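## 4. Removing and Refitting the 3.5-Inch Hard Drive

This section covers taking the hard drive out of a standard desktop tower and putting the same drive, or a replacement, back in. It applies to towers with a removable side panel and a plastic drive caddy. For small form factor cases, go to Section 5.

Allow 7 minutes for a drive that comes out cleanly. Towers that have spent years under a counter take longer, mostly on account of dust in the caddy rails.

### 4.1 What you need

- Phillips screwdriver, size 2
- Wrist strap with clip lead
- Soft brush
- Anti-static bag, one per drive
- Vondum job tags and a pen

Keep magnetic-tipped tools away from the drive. The ordinary screwdriver in the Silesthorpe kit has a plain tip and is fine to use.

### 4.2 Before you open the case

1. Shut the computer down from the operating system. Do not hold the power button unless the machine has locked up.
2. Switch off the power supply at the back, if it has a switch, and pull the power cord.
3. Disconnect everything else: monitor, keyboard, network, speakers.
4. Press the front power button once and hold it for a few seconds to drain what is left in the power supply.
5. Write the job number on a tag and tie it to the case, at the back. Do not stick labels on the side panel, which will be coming off and may get mixed up with another one.

**Caution:** Never open the power supply itself. It can hold a dangerous charge long after the cord is out. A tower with a faulty power supply goes to Ward Peeters with the supply still closed.

### 4.3 Opening the case

1. Lay the tower on its side with the removable panel facing up. Keep the feet clear of the edge of the bench.
2. Release the panel. Depending on the model there will be a latch, a pull handle or two thumbscrews at the rear.
3. Slide the panel back, lift it off, and stand it against the wall where it will not be kicked.
4. Put on the wrist strap and clip the lead to bare metal on the chassis. Painted metal does not count.
5. Brush loose dust away from the drive area. Brush outward, away from the motherboard.

If the processor cooler has been taken off for an earlier job, the processor will be exposed in its socket. Do not touch the top of it, do not move the locking lever, and do not rest tools or the drive on it. Never power the machine on in this condition. The cooler has to go back first, with fresh thermal paste (Section 7).

### 4.4 Taking the drive out

1. Find the two cables on the drive. The wide flat connector is power and the narrow one is data.
2. Pull the data cable by its plug. If it has a metal clip, press the clip down first.
3. Pull the power cable the same way. It is usually tighter. Rock it a little along its long side, never up and down.
4. Fold both cables back out of the way so the caddy does not catch them.
5. Squeeze the tabs on the caddy and lift or slide it out in line with its rails.

Hold the drive by its sides and keep the caddy on it until you are clear of the case. The caddy gives you something to grip and keeps your fingers off the circuit board. 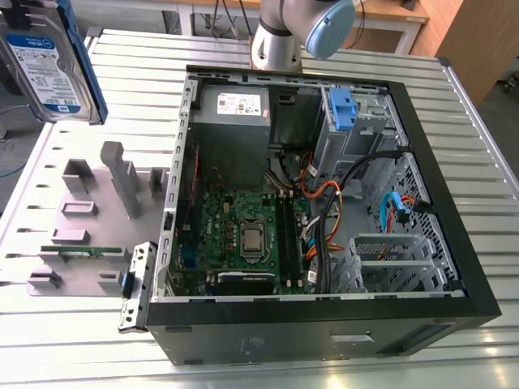

Once it is clear, read the model and serial number from the label and copy them onto the job tag. Copy the whole serial number, including any letters at the front. Miroslava Nazarenko enters these in the Wevonholm stock list every Saturday, and a short serial number means the drive has to be pulled a second time.

6. If you are replacing the drive, flex one side of the caddy outward until its pins leave the screw holes, then tip the drive out.
7. Put the old drive in an anti-static bag, with the tag outside the bag.

**Caution:** A mechanical drive that has been dropped, even a short way onto the bench, is treated as failed. Mark the tag "dropped" and do not refit it.

### 4.5 Fitting the drive

1. Set one side of the drive on the caddy pins, then flex the other side over. All the pins must sit in their holes.
2. Check that the connectors on the drive face the open end of the caddy.
3. Slide the caddy into the rails until both tabs click. If it stops short, take it out and look for a cable behind it.
4. Connect data, then power. Both plugs are L-shaped and go in one way only.
5. Tug each cable lightly.

Our replacement caddies come from Chatzigeorgiou and are slightly stiffer than the originals. Expect to push harder the first time.

### 4.6 Closing up and checking

1. Look over the inside for loose screws.
2. Refit the panel and stand the tower upright.
3. Connect power, monitor and keyboard only. Start the machine and open the setup screen.
4. Confirm that the drive is listed with the correct model number.

| Problem | What to do |
|---|---|
| Drive not listed | Reseat the data cable, then try another port |
| Drive clicks repeatedly | Shut down at once and tag as failed |
| Rattle from the case | Check that both caddy tabs are locked |

Return the tools to the kit and leave the finished tower on the outgoing shelf with its tag showing.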